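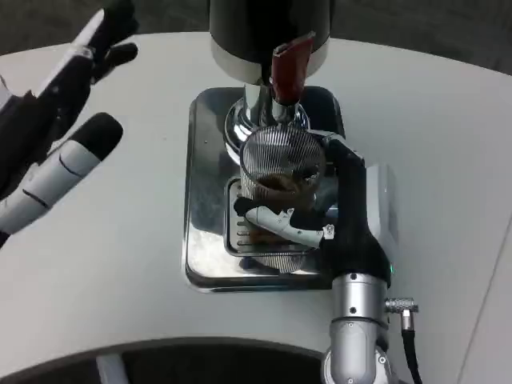 A ribbed glass with a dark drink in it on the drip tray at the Breline counter.

Home | Local | Business | Food | Schools | Sports | Contact

Breline to open coffee counter in Wojcik Building

24 April 2021 | By Grasmont staff
239 shares | 4 comments

GRASMONT – A coffee counter with a single lever-operated dispenser will open in May on the ground floor of the Wojcik Building, in the space that used to hold the ticket window for the Privside bus line.

Breline, the company behind the counter, signed a two-year lease for the spot last month. The ground floor measures 3,773 square feet in all, and the counter takes up a small part of it near the side entrance. The rest will stay open as a waiting area, with benches along the wall.

The menu is short. Breline plans to sell black coffee, coffee with milk and one tea that changes by the week. Drinks will be served in glasses to people who stay and in paper cups to people who are catching a bus. Customers who bring their own cup will pay less, though the company has not posted its prices yet.

The dispenser has a black cylinder on top with a metal band around it and a dark red handle on the front. The spout sits over a metal tray on a white tabletop. Breline said it picked a hand lever because staff can stop the pour at any point, and glasses of different sizes can be used without changing any settings.

Loose tea will be poured through a strainer. The company said it tried paper filters first and did not like how slow they were when more than two people were waiting.

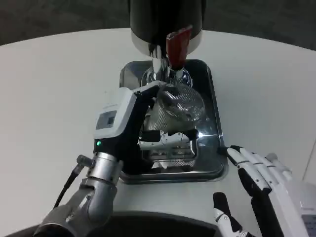
A metal mesh strainer basket, tilted toward the dispenser's spout. A clear glass bowl sits under the spout.

Staff training began this week. New hires are learning how to fill, rinse and put away the glassware, and how to take the strainer apart from the rest of the tea things at closing time. Each shift will have two people on the counter in the morning and one after lunch.

The tray under the spout will be wiped down through the day and washed each night.

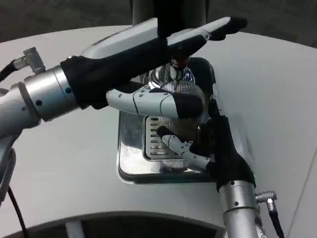 The county requires that any open drink station be cleaned on a written schedule, and Breline has to keep its log where an inspector can read it. The company passed its plumbing review and is waiting on a final food permit. If that comes through late, the opening will move back by a week or so.

Parking behind the building will not change. The city had asked for a second trash can outside the side entrance, and Breline agreed to pay for it and have it emptied.

The first 100 customers on opening day will get a free small coffee. Hours are set for 6 a.m. to 3 p.m., with a later closing possible in the summer – the company said that depends on how many people are still using the Privside line in the afternoon.

Anyone interested in working at the counter can pick up a form at the front desk of the Wojcik Building.

Share | Print | Email | 4 comments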